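Home News Business Community Opinion Obituaries Classifieds
Search this site Go
Filed under: Business, Work & Money, Robots

Lamp shop's newest hires take their time

It takes two robot arms to screw in a light bulb at Undutley, the mail-order lamp company on Stetberg, and a person to tell them they may begin.

The company started using the arms in March for final assembly and bulb fitting, a job that had belonged to the four people on its back bench for as long as there has been a back bench. All four still work there. Their job titles have changed from "assembler" to "cell attendant," a promotion that came with a small raise, a new password and a training binder.

"I used to do a lamp, and then I did the next lamp," said Lovisa Fjeld, who has the longest service of the group. "Now I set out the lamp, I watch the lamp, and I write down what happened to the lamp. I've never known so much about lamps."

By the company's own numbers, an experienced assembler can fit and check a bulb in around 37 seconds. The arms need 2 minutes. They don't take lunch, though, and they don't complain of sore wrists, which was the argument that won over Vsevolod Yurchenko, who runs operations and signed the order. Wrist trouble on the back bench had cost Undutley a good many shifts last year, and the twisting at the end of each assembly was the main suspect.

"We were never chasing speed," Yurchenko said, in the tone of a man who has seen the speed. "We wanted to take the worst motion out of the day. The people do the judging now, and the arms do the turning."

Judging covers a lot. Attendants decide whether a socket is seated straight, whether a base has a split in it, and whether a stopped arm is thinking or stuck. They also keep a log. In its first month the log ran to 91 entries, of which the shortest reads "no" and the longest concerns a disagreement over a desk fan.

The software comes from Melteck, whose installer stayed a week and left behind a laminated card of stop procedures. The card is taped up where everyone can see it. Someone has added "or just say its name sternly" in ballpoint.

Opinion on the floor is mixed. Fjeld says her hands feel better and her evenings are her own again, but she misses the rhythm, and she misses talking. Assembling used to leave the mind free for conversation. Watching doesn't, at least according to the binder, which asks attendants to keep their eyes on the grippers whenever they're moving. The radio has been moved to packing, where they still have opinions about it.

Packing has its own complaint. Lamps used to arrive steadily through the day. Now they come in batches, with a dry spell after breakfast and a flood at about the time people start looking for their coats. Yurchenko has promised a second shelf.

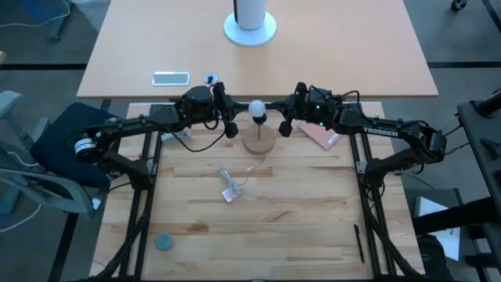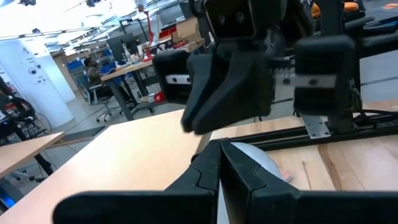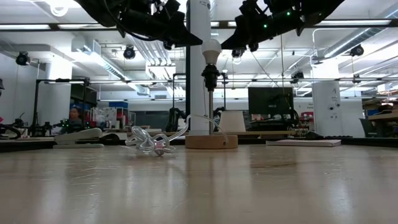

Cords are the part of the job no machine at Undutley has been asked to take on, and the back bench is quietly pleased about it. Every lamp comes with one, and every one has ideas. The arms can come at a bulb from both sides with great delicacy while the cord sits beside the base in a heap of loops, waiting for somebody with fingers. Fjeld untangles, straightens and ties them in a couple of moves she has tried to describe for the log and given up on. Melteck has asked whether it could study how she does it. She told them she'd think it over, and that her rate would be higher than the one for watching.

Undutley plans to add a second pair of arms for its Meireles line of floor lamps later in the year. Yurchenko said no jobs would go, and that two of the attendants will train on the new cell first. The company is also looking for a part-time packer, evenings, own coat.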